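Home | Projects | Student Work | Visits | Contact

Laundry Robot Demonstration: Visit Report

Student project report, Automation in Services module
Written by Osvaldo Evangelista, Nelville group
October 20, 2023

14 shares | 2 comments

1. Purpose of the visit

Our project is on automation in jobs that still depend on a person's hands. We had read about laundry handling in September but had not watched a machine do any part of it. The open day at Lollcombe gave us that chance. We went with the Darnell group, who are writing on hospital supply rooms and had their own list of questions.

The host was the Ó Briain workshop. The open day had 281 registered visitors, and groups were let in by time slot. We had one slot for the demonstration and a shorter one afterward for questions.

2. What was demonstrated

The job was simple on paper. A robot works at ordinary laundry machines, reaching through the round door opening to handle clothes in the drum. The machines are the same kind a person would use. We asked whether special machines had been considered, and the answer was that the workshop wanted to test handling in a normal laundry room first.

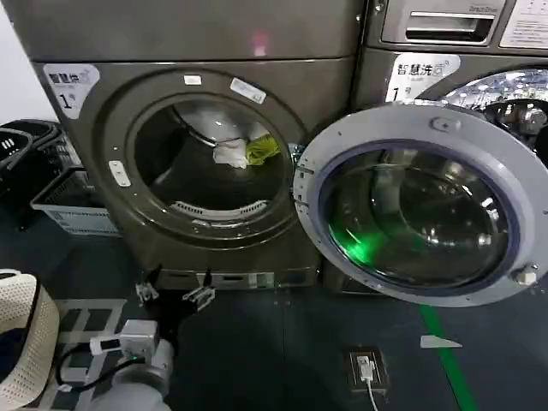 Reaching into the drum was the part we had come to watch. A washer opening is a tight space for an arm, and the clothes never lie the same way twice. With the door swung out to the side and a white cloth and a yellow-green garment in the drum, the two-finger gripper has to get past the door, over the rim and down to the fabric. The machines are stacked, so there is a second unit directly above. I had expected the stacking to matter more than it does. The door is the bigger problem – it takes up the space where the arm would most like to be.

We also noted the floor. There is a green guide line running across it and an outlet box with a cable plugged in, and any robot that moves between machines has to deal with both the layout and the wiring. Our group had left floors out of our first plan completely. That section has been rewritten.

3. Questions and answers

We asked how much practice the system gets. The workshop's plan calls for 512 practice runs on mixed loads, with 200 of them kept aside for testing. The Darnell group asked about wet sheets. Those are not in the plan yet, because a heavy sheet can hang over the rim and pull out of the grip.

Our other question was about cost. We did not get a figure, so the cost table in our project stays blank for now.

4. Notes on the drum and the camera view

A camera near the gripper gives a much closer view than a visitor gets from standing height. From there the right side of the drum is dark and the wall beside the machine is very bright. We think this difference should be listed as a problem of its own in our report. Fabric near the front lip is also close to the slotted part of the rim, and we would want to test whether a corner can catch there. 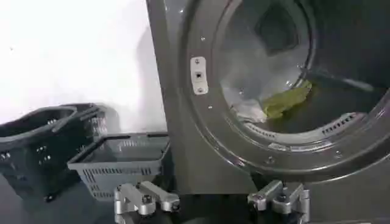 5. Changes to our project

We are dropping the folding section. It is a separate problem and we have 2 people left to write it. The time goes to loading and unloading, with a page on doors and a page on lighting. Osvaldo will draw the floor plan again with the cables marked.

The Darnell group has agreed to share their notes from the question session. We still need to write to the Ó Briain workshop and ask if the practice plan can be quoted in the final version.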